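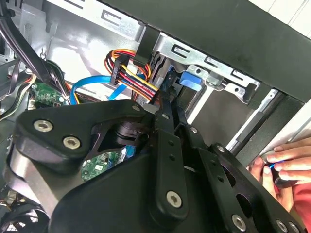 Home Gallery Parts List Bench Notes Contact

Inside the Office Desktops

Posted 3/15/19 by Lina Hourani

We have been going through the old office desktops from the Fuentealba building and sorting out what can be reused. They are ordinary towers of the kind that sat under every desk there. Most of them still work. The ones that don't are good for drives, cables, power supplies and memory, and that is what this page covers.

The notes are for people who signed up to help with the April batch and have never had a side panel off. Panya Rojanasak wrote the original version as a one-page handout. I have added to it and put it with pictures. Click on Parts List for the connector names.

Before starting, shut the machine down, unplug it from the wall and hold the power button in for a few seconds. Take off the side panel and put its screws in the lid of the parts tray. Lay the tower down with the open side up. Trying to work on one standing up is how screws end up behind the motherboard.

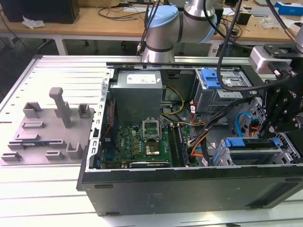

Get your bearings next. Find the power supply first and follow its wires, and you will have found nearly everything else. The motherboard is the big green board. The drives go in the metal bays, and in these cases the blue plastic pieces on the bays are the latches. You should not need a screwdriver for a drive that is held by one of those.

Write the case number on the sheet at this point. We use the Bresum numbers, and they run from 800 up. If a tower has no number, give it the next one on the list and mark it with tape on the outside of the case, not on the panel. Panels get swapped.

Cables come in two sorts for our purposes. Power wires are the colored ones that come off the supply in bundles. Data cables are thinner, and on the older towers they may be flat and wide. When pulling any of them, hold the plug and not the wire. Some plugs have a small metal or plastic tab that has to be pressed first. If it won't move, look for the tab before pulling harder.
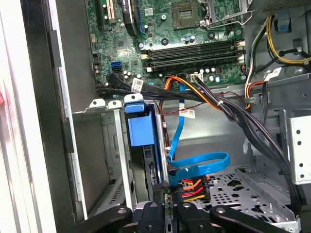
Memory is the easiest part to check and the one most often missing. Many of the Fuentealba towers were picked over before we got them, and you can't tell from the outside. Look for the row of long slots on the board. The black ones with white latches at the ends had nothing in them on this tower, and the processor socket was empty too, so the sheet gets a dash in both columns. Don't touch the contacts inside an open socket. They bend easily and a board with bent contacts goes in the scrap bin.

Cable labels stay on. Some of the bundles have white barcode labels wrapped around them, and Ellska, who take the spare cables, sort by those. Cut a cable tie only if the cable can't come out any other way.

Drives are last. Unplug the data cable and the power plug, work the latch, and slide the drive out level. Put it in a bag with the case number on it. Drives are wiped before they go anywhere, and Panya signs for each one.

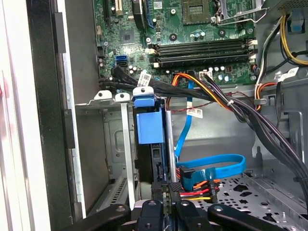
Hard drive in its bay with the blue carrier. Blue SATA cable looped on the floor of the case.

Once the drive is out, check the bottom of the case for dropped screws and put the panel back on. Empty cases go on the left-hand shelves, lowest number at the bottom. Boards with good sockets go in the Videck crate. Anything you aren't sure about can be left on the bench with a note.

The sheet for the April batch will be pinned up by the door.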